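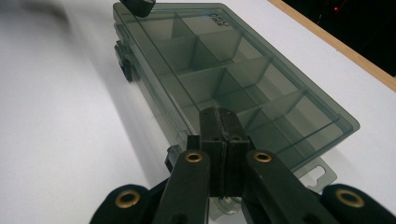 Week 4: what a success rate leaves out

The Brukow handout gives its two-finger gripper 97 per cent over 1,000 picks. Ask what was picked. Foam cubes, mostly, well apart. A divided organiser box in see-through plastic is a harder test: the dividers overlap when viewed from above, and a wrist camera has to find a wall through several others, with its own fingertips covering part of the box. Pornent ran 452 trials and left clear plastic out altogether. I would not compare the two figures.

Before the seminar, read Delić, section 2, and note:
- who chose the objects
- whether failed approaches were counted as trials
- who reset the table

Trisance controller logs are due 26th July. Raw logs, please, no averages.

Print this page
E-mail this page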